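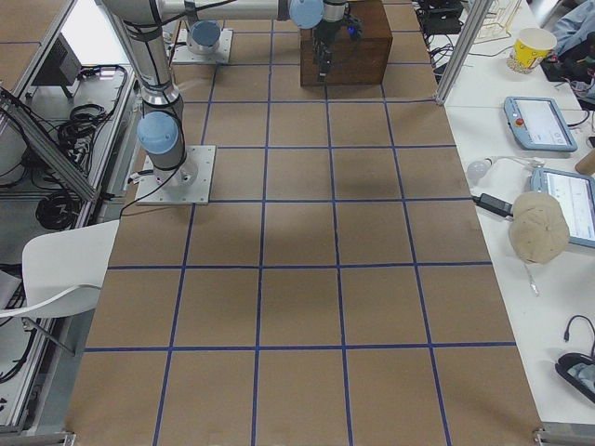
Who should be allowed to change the rules of a robot cell? The person who has to work in it, with one other person reading over their shoulder.

I hold this view against some opposition. For most of January I sat in on the rewriting of a document called Shared Bench Practice, which governs every table at Drestevero where an arm moves and a human might want a screwdriver at the same time. The old version ran to 100 clauses. The draft that came back from Torquil Farquharson's office had 2509 lines, a glossary, and a clause defining "near."

I have nothing against Torquil. He writes a beautiful clause. I once read his paragraph on cable routing twice for pleasure. But I have also watched people at a bench, and I've never seen one of them stop, wipe their hands, and consult section 14. They do what the person next to them does. If that person parks a drink beside the teach pendant, then parking drinks beside the pendant is the standard, whatever the binder says, and it will be passed on to the next hire with great fidelity.

So the question I keep asking about any rule is a rude one: would you notice if somebody broke it?

Take tape. A grid of blue tape on brown paper costs next to nothing and can be read from across the room by a person who has never opened a manual. You can say "second row, third square" and be understood. You can write a rule against it – nothing gets left in the squares between runs – and anybody walking past can see whether the rule is being kept. Compare that with the draft's wording, which asks that "the operational envelope be maintained in a state of readiness." I have asked four people what this means and received four answers, one of them unprintable.

The emergency stop is the same story. Every standard says it must be within reach. Fine. Within whose reach? Leilani Ridgeway, who is not tall, went along the benches one afternoon and simply tried, from every place a person might plausibly stand. She didn't write a report. She moved two pendants and told people to leave them there, and I'd put that afternoon up against any chapter of the draft. Her version of the clause would read: "Put your hand out. If you don't touch it, move it." Torquil objected that this was not auditable. I thought it was the only thing in the building that was.

Then there's the human side of the table, where good practice goes to die. We fuss over the arm's side of things. Base plates get bolted down and checked. Joint limits get set, and someone signs for them. A foot to the right is the other half of the job, the half where people put their hats, and there the rules have historically consisted of a shrug. Anika Ambrose wants a line of tape down that side as well, with personal stuff on one side of it and controls on the other. I'm told this is childish. Possibly so, but children's rules have a fine record of being remembered.

The strongest argument against me comes from Amos Haverford, who has been hit by a robot (lightly, in the elbow, at a former job) and mentions it no more than the occasion requires. Local rules drift, he says. Each bench makes a small sensible change, and in two years you have ten benches with ten ideas about which way is home position. Somebody moves from one to another and reaches in at the wrong moment. He's right about that. It's why I want the second reader, and why I want that reader to come from a different bench. Trinity Escobedo has been doing it this way with her group: any change goes on one sheet, taped to the frame, initialed by someone who doesn't work there. When the sheet is full, they have to cross something off before they can add anything.

I like that last part best. A rulebook has no natural predators. Every near miss adds a clause, and I can't remember a good quiet year ever taking one away.

The draft goes to a vote next week. I've proposed one amendment, which would limit the bench copy to a single page in type that can be read standing up. Torquil has asked me to define "standing."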